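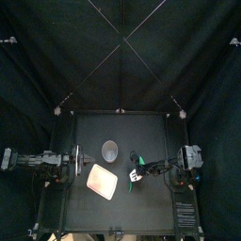
Kustatine 2: a review after three weeks of pretend cooking

I've been putting off switching planners for ages. Our old setup was a pile of scripts held together by habit, and every one of them had a comment at the top saying not to touch it (most of those comments were mine). But the scripts could only run one arm at a time, and I had a toy kitchen task on my plate that wanted both arms moving over the same bit of table. So in February I bit the bullet and moved everything over to Kustatine 2.

Quick version for the impatient: the planner is great, the perception side is good with some weird gaps, and the log viewer makes me want to go live in a cabin.

Getting it running

The install took me an afternoon, and most of that was my own fault for skipping the calibration chapter. The manual is 66 pages and you do want to read it, especially the part on telling the software where each arm's base sits relative to the other. I typed mine in from an old drawing and both arms were very confident about a table that existed slightly to the left of the real one. Haf Parry looked over my shoulder, asked if I'd run the hand-eye routine, and walked off again when I didn't answer. I ran the hand-eye routine. It's lovely! You put the target down, each wrist camera looks at it from a bunch of angles, and you get a report with a plain number for how far off you still are.

One gripe: if you bump a camera you have to redo the whole thing for both arms. There's no way to redo just one side. Please, somebody at Jolton, fix this.

The planner

This is why you'd buy it. You describe the job as a list of steps, say which steps are allowed to overlap, and it works out who goes where and when. With my old scripts I'd park one arm way out of the way while the other one worked, and the whole thing felt like two people being very polite at a doorway. Kustatine treats the space in the middle as something the arms share, and it'll slow one down a touch so the other can get through. The first time I watched both arms go for the middle of the table together my hand was on the stop button the entire time. I've relaxed a bit now.

It also handles an arm that's already holding something. You attach a shape to the gripper in software - a rough box is fine, I used a long skinny one for the spatula - and from then on the planner treats it like part of the arm. Forget to attach it and you're planning for an arm that's shorter than the real one, so put it in your task file as its own step. Ask Emlyn Gape about the cup.

Perception, and the pepper problem

Kustatine comes with a grasp finder that works straight off the wrist camera. You don't give it models of your objects, you just point it at the table and it suggests places to grab, each with a score out of 100. On matte things it's been really solid for me. Shiny plastic is where it gets moody. Highlights move when the camera moves, and the grasp finder sometimes decides a highlight is an edge, so the suggested grip slides along the toy as you come in.

What helped with the little green pepper was turning on the setting called late refine, where it takes another look right before closing the fingers. It adds a pause to every pick, but I'll take the pause. I'd also raise the score cutoff from whatever it ships with, which seemed very optimistic to me.

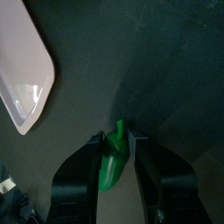

Cups, and things inside cups

Open containers are a mixed bag. It finds a cup rim with no trouble and it's happy to grab the wall or go around the outside, you choose. Looking down into a cup is harder. From an angle the wrist camera gets the near wall and part of the floor, and the software has to fill in the rest, and its guess about how deep the cup goes is cautious. Good for your gripper, annoying if you want whatever is sitting at the bottom. I ended up writing a small step that tips the wrist over for a steeper look before it plans anything inside the rim.

Two green things near each other also got merged into one big green thing a lot more than I'd like, and the grapes were the worst for it, being all bumps anyway. Doaa Hamdy suggested using both wrist cameras and letting the software combine the views, which is a checkbox I'd scrolled past every single day.

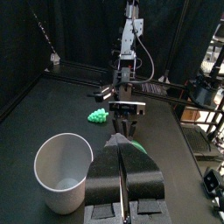

With the combined view on, the merging mostly went away, though you pay for it in planning time, and the arm that's only there to look has to hold still while it does. You can set which arm gives way. I let the right one look and the left one pick, and swapped them when the reach got awkward. The swap is one line in the task file, which made me happier than it should have.

The log viewer

Oh boy. Every failed pick gets saved with its camera view, the plan and the reason it gave up, and that's exactly what I want. Then you try to find one. The list sorts by a run ID that's just a long string of letters, the search box only matches whole words, and scrolling back past lunch makes the window freeze. Carys Samuel wrote us a script that dumps the failures into a plain folder by time of day and I haven't opened the real viewer since.

Would I buy it again?

Yep. If you've got one arm and a tidy job, stick with what you have, you'd be paying for a lot you won't use. If you've got two arms working over one table, the planner alone is worth it. I'm giving it four stars, and I'll bump that up the day I can recalibrate one camera without redoing the other. Next thing I want to try is a handoff in midair, left arm to right, with the tray underneath in case it goes badly.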